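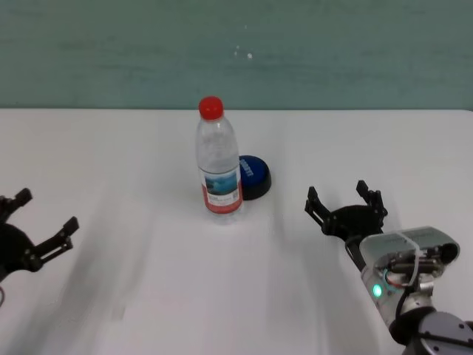 Ticket: Cell 3, right gripper drops the bottle part way through the lift

Opened: 6/18/21
Site: Erkness, test room
Equipment: two-arm bench cell, Jellano controller
Priority: normal
Status: closed

Fault as reported

The right arm picks up the water bottle, lifts it a short way and lets it slip. Sometimes the bottle lands upright and the cycle carries on as if it had been put down. Other times it tips over and the cell stops on a position error. The left arm does the same pick without trouble.

The fault comes and goes. On the last long run of 1,000 cycles there were 43 drops, every one of them on the right. The run before that was clean. Between the two runs the right gripper fingers were taken off for cleaning and put back.

Cycle for reference: bottle stands upright near the middle of the white table, blue button a little behind it and to the right. One arm picks the bottle by the body, lifts, holds, puts it back and opens. The other arm then presses the button to mark the end of the cycle. The arms swap jobs on the next cycle.

Reply from support

Please check the following with the cell stopped and send back what you find.

1. Are the finger screws on the right gripper all tight?
2. With the gripper closed on nothing, do the two fingers meet along their full length, or only at the tips or the base?
3. Does the wrist light change at the moment of the drop?
4. Is the bottle the same type as the one the program was taught on?

Also send the controller log from the long run if you still have it. Export it before restarting, as the buffer is cleared when the controller powers down.

Reply from site

1. All tight. One on the inner side took a small extra turn, the others did not move.
2. They meet at the base first. There is a gap at the tips you can get a piece of card into. The left gripper closes flat.
3. No change. The light on the side of the right wrist stays green-cyan all the way through, drop or no drop.
4. Same type, clear plastic with the red cap. The program was taught on a full one and we use a full one. We do change the bottle when it gets dented.

Log attached. It was exported before the restart.

Reply from support

Thanks. The log shows the gripper reaching its closed-on-object position a little early on the right, and the motor current is lower than on the left for the same bottle. There is no fault code at the drop. The controller thinks it has a good grip and has no reason to complain, so the steady light fits with that.

The gap at the tips is the likely cause. If the fingers touch the bottle low down only, the grip is on a narrow strip and the bottle can turn in it. The ribbed part of the bottle makes this worse, and so will a label that has come away at one edge.

Before changing any settings, refit the fingers:

1. Put the cell in manual and move both arms back from the bottle.
2. Take the bottle and the button off the table.
3. Open the right gripper fully and switch off power to the arm.
4. Slacken the screws on both fingers. Do not take them out.
5. Close the fingers by hand against a flat steel rule held between them, and keep light pressure on.
6. Tighten the screws a little at a time, going from one finger to the other.
7. Remove the rule, power up, and close the gripper on nothing. Look for the gap again.

Watch the black cable by the wrist when you turn the joint. It should have some slack with the wrist at either end of its travel. Do not lift the translucent gray cover on the wrist for this job. Nothing under it needs touching.

Reply from site

Fingers refitted as above. The gap is much smaller but still there. Ran a short test at normal speed, bottle dropped once. It turned in the grip first, then slid.

While the fingers were loose we saw that one of the plates in the outer finger has a burr on its edge, by a screw slot. It feels as if the plate above is sitting on it. The left gripper has nothing like it.

Reply from support

That would do it. Take the outer finger off, lay it flat, undo the plates and dress the burr with a fine file. Wipe the plates clean before stacking them again and keep them in the same order. If the plate is bent as well, stop there and we will send a replacement from Zonness. They hold the finger sets for this gripper.

Work log, site

Outer finger removed from the right gripper. Plates separated and laid out in order on a cloth.
Burr on one plate only. Filed off. Checked the plate against the steel rule, flat.
All plates wiped down. A bit of grit came off the one next to it.
Finger put back together and refitted using the same steps as before.
Closed on nothing. Fingers meet along the full length, card does not go in.
Cable checked with the wrist at both ends of travel. Slack at both.
Gripper zero position taught again from the maintenance menu. The old value was still the one from before cleaning.
Bottle back on its mark, cap up. Button back on its mark.

Test run of 20 cycles at half speed, no drops. Same again at normal speed, no drops.

One new problem. On two of the normal speed cycles the left arm did not register the button press. The finger went to the right place and pushed, but the cell waited and timed out.

Reply from support

Was the button put back in exactly the same place? It has a domed top, and a press that lands on the slope tends to slide off before the switch makes. The program goes to a fixed point and does not look for the button.

Reply from site

It was slightly off. The tape mark has worn away on the side nearest the bottle. We moved the button back to where the left finger comes down on the centre of the dome and marked the table with new tape. No missed presses after that.

We noticed the bottle stands quite close in front of the button. The arm clears it, but there is not much room if the bottle is put back a little out of place. Can the button be moved further to the right?

Reply from support

It can, but you would need to teach the press point again for both arms. The approach for the left arm passes over the bottle as it is, and moving the button to the right makes that reach longer. We would leave it unless you start to see knocks. If you do move it, teach the hover point first and then the press point, and run both arms in manual before going back to automatic.

Reply from site

Left where it is. Full long run repeated with the same program and speed. No drops on either arm and no missed presses. Log attached.

Changes made to the cell sheet

Added: after any finger removal, close the gripper on nothing and check with card at the tips.
Added: teach the gripper zero position again after refitting fingers. The old sheet from Wu left this step out.
Added: check the tape mark for the button when the bottle is changed.
Changed: long run log to be exported before power down, in all cases.

Parts used: none
Spare finger set: asked for from Zonness in May on another ticket, not yet arrived. Still wanted for stock.

Ticket closed by site. Reopen under the same number if the right arm starts dropping again.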